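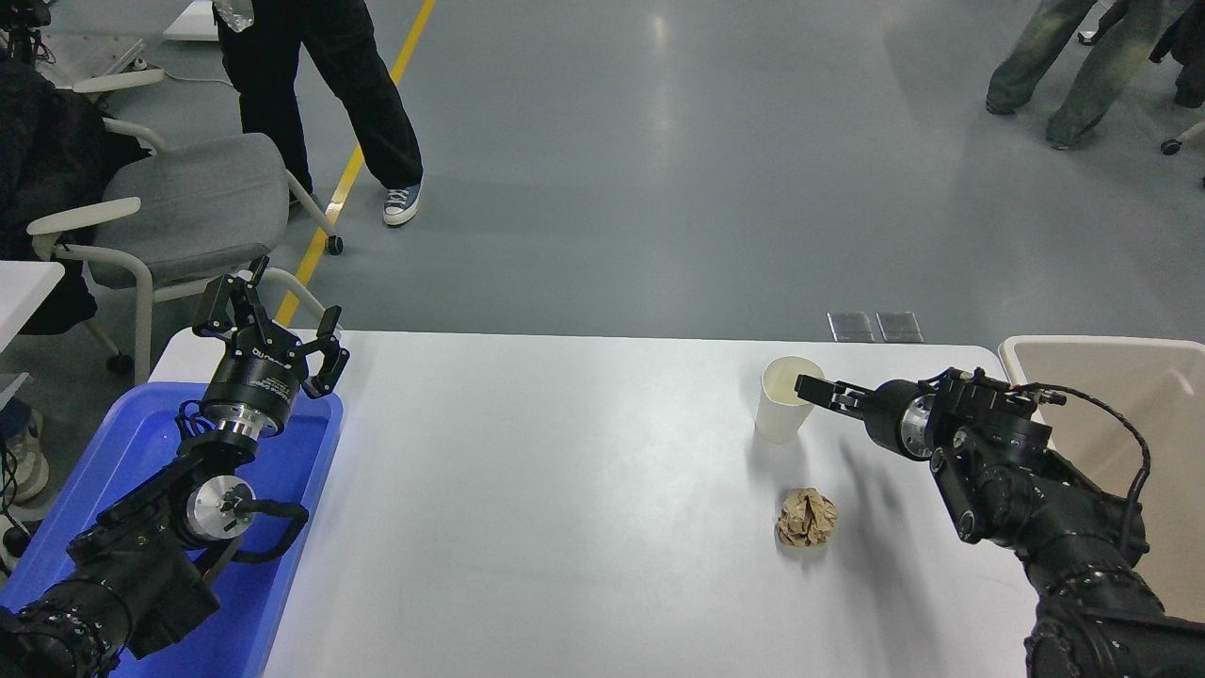 Chathura Abeysekara
Project lead, Drenov student robotics club

March 7, 2026

This report covers the club's work since December under the Onier grant. The students are building a table-clearing task for the Bruvelo schools competition. Two arms share one table, with a tray on the left and a bin on the right, and the items are ordinary rubbish such as paper cups and crumpled paper.

We have spent 1,688 pounds of the 2,091 awarded. Most went on cables, a spare power supply and travel to the first regional meeting. The rest is set aside for the final.

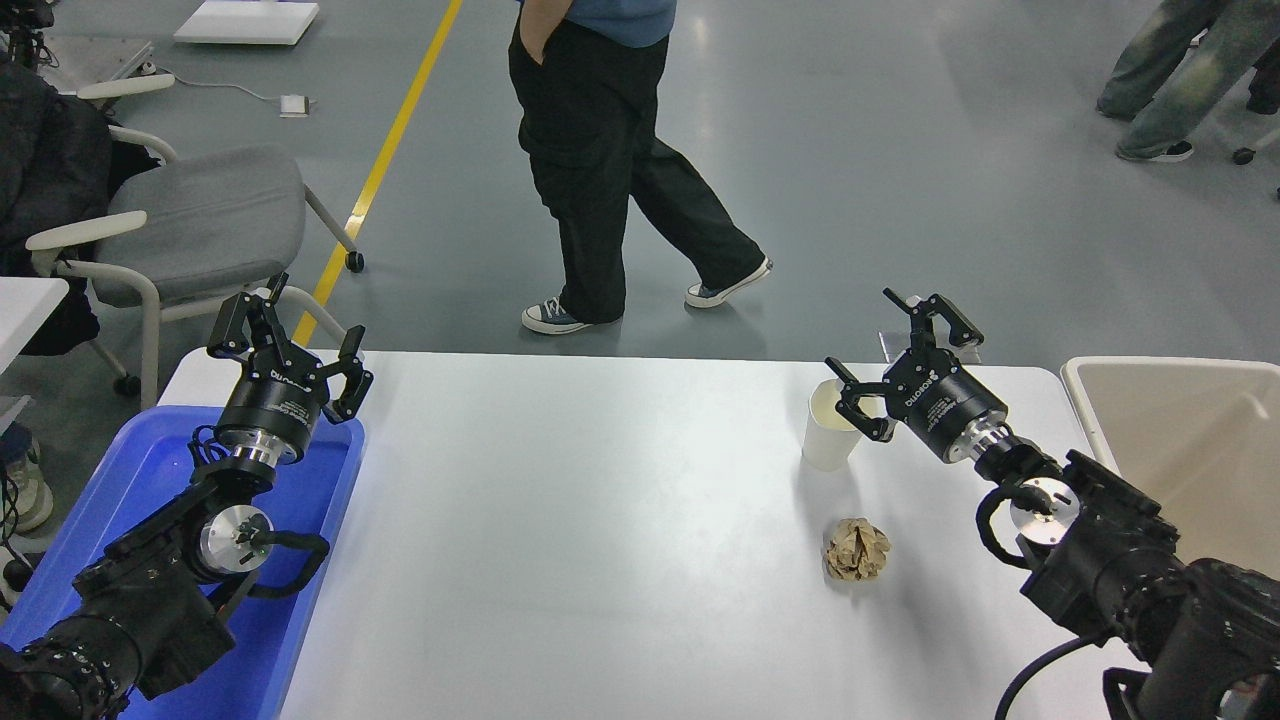 Right arm at the paper cup, with the crumpled brown paper still on the table.

Six students now attend regularly and four of them can run a full session without help. Cups are going well. Paper is harder, as each ball is a different shape and the fingers tend to push it along the table. The students have slowed the approach and are trying a lower starting height. 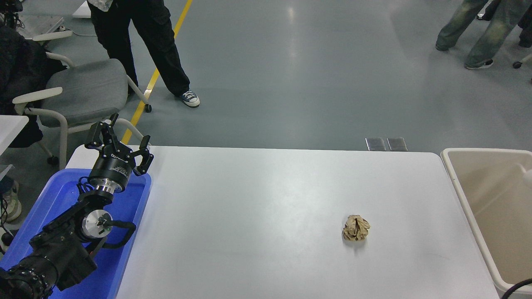

They are also rewriting the part of the program that decides which item to pick up first. The old version often went back to a spot that had already been cleared. We expect to finish this before the next report, and will then start timed runs under the competition rules. We are not asking for any change to the budget.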